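Okay friends, I promised a thread about the little office cabinet and I am finally sitting down with a cup of tea to write it. It's going to run long, you know me by now.

Some background first. When Tùng Lưu and I moved our bookkeeping work over to Trarnville in February, every piece of paper we own came along in a pile, and the pile had been living on my desk ever since. I'd gotten so used to it that I was resting my lunch on it!

So I finally bought a cabinet. It's the Brustby, the small one in pale wood grain with two doors and a single shelf, and I paid 40 dollars for it secondhand from a very sweet lady who also gave me a bag of lemons.

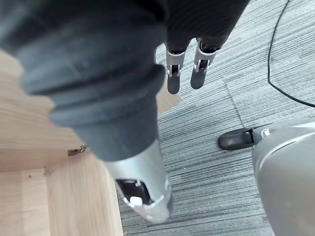
Pale wood on gray carpet, I'm a happy woman.

I wanted something low, so I could reach the top of it from my chair, and I wanted doors, so I wouldn't have to look at the paperwork while I'm on the phone. Open shelves are lovely in other people's houses. Mine end up holding batteries and old birthday cards.

Then came the sorting, which took 47 minutes by the kitchen timer (I had guessed two hours, so I'm very proud). Everything is going into file boxes, one for each kind of trouble — taxes, leases, and the big one for Giáp, our oldest client, who keeps every receipt and sends them all to us in envelopes.

I'm using color to tell them apart. Dark blue is for things that are finished and just have to be kept, and light blue is for things I still need to get my hands on. I used to write long labels, and then I never read them.
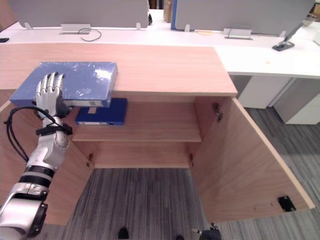

Do you store file boxes flat or standing up?
Flat for now, while there are only a few and I can lift the top one off easily. Once I have enough to fill a shelf side to side I'll stand them up, spines out, so I can pull one without moving the rest.

One more thing and then I'll let you go eat dinner. I looked at the bigger Tradby cabinet too, and it was a beauty, but it would have blocked the outlet by the window, and Tùng needs that one for the lamp. Measure your outlets, my dears — I learned that one with a bookcase years ago.

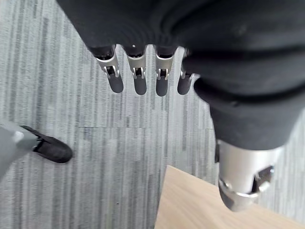 Cabinet day at the office.

Next up is the drawer with all the cords in it. I've been putting it off, so if anybody has a good way to store extension cords without buying a whole new set of bins, please tell me in the replies. I'll read every one of them tonight.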